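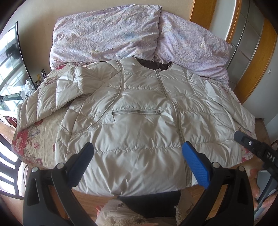

A cream puffer, laid out flat on the bed.

Fold your puffer jackets! I've hung mine for years, and I'm done with it. A hanger takes a fat slice of closet for something you won't touch until the cold comes back, and a collarless one like this slides right off anyway.

A bed is the best folding table in the house — big, soft, the right height for me. Spread the jacket front side up, smooth the sleeves, then bring the padding in across the chest. 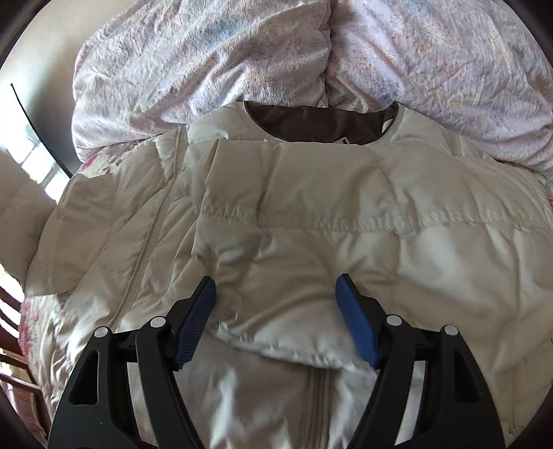
Page last changed in March by Suryani Nair

My friend Melaniia Tkachuk swears by vacuum bags. I love her, but all that squashing makes me wince! A loose fold is kinder to the quilting, and I can do one in 40 seconds. Four jackets now share one shelf, and I keep opening the door just to look.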